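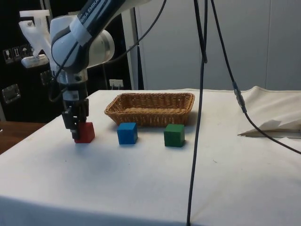 Figure 2. A woven basket with small wooden cubes in red, blue and green on a table.

4.2 Open containers and the return of small objects

In the previous section we described how the households stored large toys, and we found that the floor area of the home explained most of the differences. For small objects the situation is less simple. By small objects we mean things which a child of four years can hold in one hand, such as cubes, toy cars, crayons and pieces of puzzles. These objects are moved many times in a day, and they are often left in a room where they are not usually stored.

The diaries were kept by 400 households in the two towns, Killance and Cunddale. Each household wrote down, in the evening, which small objects were found outside their usual place and where they were put afterwards. After removing the double entries and those without a time of day, 1,693 entries remained for the analysis. The entries were coded with the Watkins sheet, which we translated and shortened for this study. The shortened sheet has no category for objects shared between brothers and sisters, and we return to this limitation in Section 6.

We divided the containers into open and closed ones. A container was coded as open if an object could be dropped into it without first moving a lid, a door or a drawer. Baskets, bowls, trays and boxes without a lid belong to this group. The material was also recorded, but in many diaries it was given only as "basket" or "box", and therefore we did not use it in the models.

Households with at least one open container in the living room reported that small objects were returned earlier in the evening. This was the case in both towns. The difference was larger in Killance, where the apartments are smaller and the living room is often also the room where the children sleep. In Cunddale many families have a separate playroom, and some parents wrote that they simply close the door until the next morning. Such entries were kept in the data, although it can be discussed whether a closed door is a way of tidying. 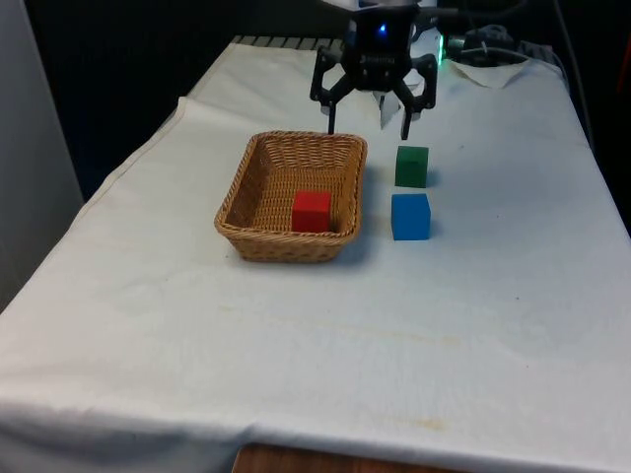 The height at which the container stands seems to have importance too. Parents who kept it on a table or a low shelf wrote more often that the child took part in the tidying. When the container was on the floor, it was more often filled by an adult at the end of the day, together with objects which did not belong there. One mother in Cunddale wrote that she found "keys, one sock and half a cookie" under the building blocks. We can't say from the diaries what is the cause of this difference. It is possible that families who prefer the table are also more strict in other matters.

A further group of 79 households had no container for small objects at the beginning of the diary period. Part of them bought one before the second diary, mostly from the Druvero stores, where storage articles were on sale in March. Their entries from the second diary were coded separately and are not included in the comparison above. They are treated in Section 4.3, together with the households that changed the room in which the toys are kept.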